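Can a robot do the laundry yet? Questions and answers

Maintained by Shireen Khumalo, Clilliditz. Last revised in January.

Scope

This page covers soft goods in the home: bedding, blankets, knitwear. Rigid items (dishes, boxes, bottles) are on a separate page. Shop-floor textile handling gets one entry near the end.

Can a machine fold laundry today?

Under limits, yes. A two-arm system can fold a known towel on a known table with good results. Change the towel for a garment it has not met, or the table for a mattress, and the results drop. No product we have tested at Clilliditz will take a full basket and return a full shelf without help.

Why are bedrooms harder than test benches?

A bench is flat, stiff and one color. A bed gives under load, so the height of the surface changes when a finger presses on it. The sheet is also cloth. A gripper that closes a little too low picks up the sheet along with the item, and the camera may not report the difference. Printed bedding makes this worse, as motifs and wrinkles can both be read as edges.

What does a typical blanket task look like?

Small fleece blanket, already folded into a rough wedge, on a wrinkled sheet with a dandelion print. The fingers have to straddle the broad end of the wedge and close on the blanket only. A person lines this up without thinking. For a policy trained on video it is mostly a question of fingertip height and opening width, and plush fabric hides both.
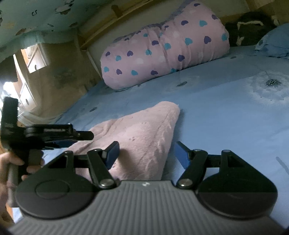
Why use a hand-held gripper if the goal is a robot?

The person supplies the motion and the gripper supplies the geometry. What is recorded is a set of finger positions and camera views that an arm with the same fingers can try to repeat. It is cheaper than driving an arm by remote control, and it goes into real rooms. The weak point is reach: a wrist can take angles that a bench-mounted arm cannot.

How many demonstrations are needed?

It depends on the item and on how much the room varies. Our Doltdale set holds 788 demonstrations of blanket and garment handling. That was enough for a single fold on a small blanket. It was not enough for sleeves.

Are knitted garments different from woven ones?

Yes. Knit stretches in the hand, so the point that was grasped and the point that ends up on the fold line are rarely the same. Openwork adds a second problem — a fingertip edge can snag an eyelet. Buttons and sewn-on trim are stiff spots in a soft field and should be kept out of the grasp. For a cardigan we plan in this order:

1. Lay the garment flat, front side up.
2. Find the neckline and the front edges.
3. Fold one sleeve in, then the other.
4. Fold the body from the hem, keeping the fingers clear of the fastening.

Step 1 looks trivial and takes the most time. Flattening a garment from a heap is still a research problem; most published folding results start after it.
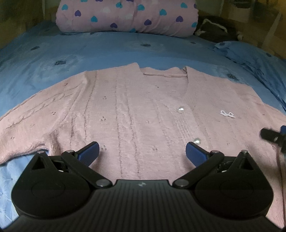

Pink knit cardigan laid front side up on a printed sheet, gripper fingers open over the lower part.

Does the system need two hands?

For a washcloth, no. For anything with sleeves, we recommend 2 grippers. One-handed folding is possible by dragging, but on a mattress the sheet tends to come along.

How fast is it?

Slow. The Skellska controller folds a small blanket in nearly 16 seconds from first contact, on a table. A cardigan takes several times longer and is often stopped by the operator. We do not quote a time for beds.

What about shop floors?

Better prospects. A packing line sees the same garment in the same orientation all shift, and a fixture can do the flattening. The Ngô cell handles 5 garment types this way. It has no general folding ability and was not designed to have any.

Should I wait for a home machine before buying a dryer or a dresser?

No. Buy what fits the room. Present systems do not depend on a particular brand of furniture, and they cannot open most drawers with a folded stack in the other hand.

Where do I send corrections?

To the Clilliditz office, marked for Shireen Khumalo. Please give the fabric, the surface and the gripper opening. Mail is read on Tuesday.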